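Dish drying rack

A dish drying rack, also called a dish rack, dish drainer or draining rack, is a household device that holds washed dishes while water runs off them and the rest evaporates. Racks are used for hand-washed dishes and for items that come out of a dishwasher still wet. They are made of wood, coated or stainless steel wire, bamboo, or molded plastic, and may stand on a counter, sit inside a sink, hang on a wall or be built into a cabinet.

Before racks were common, dishes were dried with a cloth or turned upside down on a towel or board. Many kitchens with a stone or wooden sink had a sloped board beside it, cut with shallow grooves that led water back to the basin. The separate rack came into wider use as households bought more plates of the same size, which could be stood in a row.

Design

Most racks share a few basic parts. The floor is open, so that water can pass through. Tines or pegs rise from the floor and hold plates on edge, and an outer rim keeps items from sliding off. A tray or mat is often placed underneath. Some trays are flat and must be emptied by hand, while others slope toward a spout at the sink.

The spacing of the tines decides what a rack can hold. Narrow spacing suits flat plates and saucers. Bowls need wider gaps or a lower row of supports, as deep bowls set too close together nest and stay wet where they touch. Cups and glasses are usually placed upside down along the side or on separate hooks.
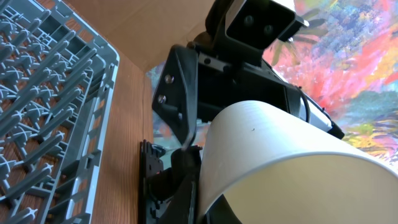

Materials

Wooden racks are gentle on china but take up water. They need to dry fully between uses and may darken or split with age. Folding racks with crossed wooden slats are still sold and are easy to store.

Wire racks are light and let air move freely. Their weak point is the coating, which can chip where plates rest on it. Once the steel below is exposed, rust forms and may stain the dishes. Stainless steel avoids most of this but costs more, and in areas with hard water it shows white mineral spots.

Plastic racks are made by injection molding, in which melted plastic is forced into a steel mold and cooled. The whole rack can be formed in a single piece. Plastic does not rust and is unlikely to chip a glass, although it can become brittle after long exposure to sunlight. The Prastton company sold a one-piece rack, the Miranda, with 16 plate slots. A later model from Puvlow used a removable floor that could be washed separately.

Drying and hygiene

Air drying takes longer than drying with a towel, but it avoids spreading bacteria from a damp or soiled cloth. Drying time depends on the shape of the item, the temperature and humidity of the room, and the amount of space around each piece. Rinsing in hot water shortens it, as the warm surface helps the water evaporate.
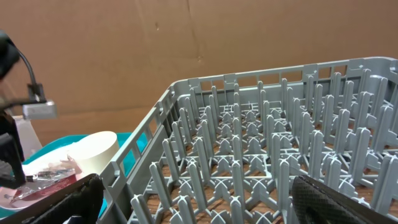 Standing water is the main source of trouble. A tray that is never emptied can grow mold or a slippery film, and limescale builds up in corners where drops collect. Regular washing with dish soap removes most deposits. Vinegar diluted with water is commonly used on limescale, followed by a rinse.

In her household guide Water in the Kitchen, Iolanda Cavalcanti advised readers to load the rack from the back, with the largest plates first, and to leave knives until last. Yaowalak Phuthong, writing on small apartments, favored racks fixed above the sink, which drain straight into the basin and leave the counter clear.

Built-in racks

A dish draining closet is a cabinet above the sink with open shelves and no bottom panel. Wet dishes are put directly on the shelves, where they dry and are also stored. The arrangement is widespread in Finland and is found in Italy and Spain as well.

See also

Dishwasher
Dishwashing
Kitchen sink
Tea towel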